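Unit Prices Belong on the Shelf, in One Unit
Opinion, by Teodor Tangen

The case for unit pricing was settled decades ago. A shopper comparing a 10-ounce jar with a 49-ounce tub needs a common denominator, and the shelf label is the cheapest place to put one. What remains unsettled is which denominator, and the current practice of leaving it to the store defeats the purpose of the label.

In February I recorded the shelf labels for 114 products at two stores in the same town, a Kvam and a Starnero. I limited the list to goods sold by weight or volume in sealed packages: cooking oil, rice, dish soap, ground coffee, canned tomatoes. Each product was a direct competitor of at least one other product on the same shelf.

Dish soap was the worst category. One brand was priced per fluid ounce, the one beside it per quart, and the refill pouch per 100 milliliters. Paper goods were left out of the survey, but I noted in passing that toilet paper was priced per roll at one store and per hundred sheets at the other. A roll has no fixed length. A price per roll is a package price divided by an arbitrary number.

The usual defense is that conversion is easy. It is easy at a desk. In an aisle, with a cart, converting quarts to fluid ounces for 4 bottles takes long enough that most people will skip it and buy the package that looks largest. Zaid Tarawneh, who managed pricing at Starnero for several years, told me the inconsistency is rarely deliberate. The unit is a field in the product record. It is filled in when the item is first entered, often from whatever the supplier sent, and it is seldom checked again.

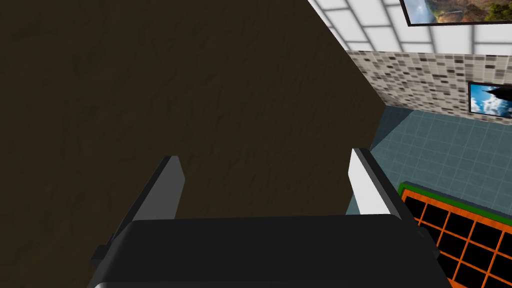
3 min read

I accept his account, and it makes the remedy simpler. A rule should assign one unit to each product category, and the label software should reject anything else. Liquids for cleaning get the quart. Coffee gets the pound. The field stops being free text.

Liam Ó Gríofa has argued that a fixed unit would mislead for products used in tiny amounts, such as saffron, where a price per pound looks absurd. This is a fair objection to a single unit for the whole store. It does not apply to a unit per category, and spices can have the ounce.

Type size needs the same treatment. On many of the labels I recorded, the unit price was printed at less than half the height of the package price.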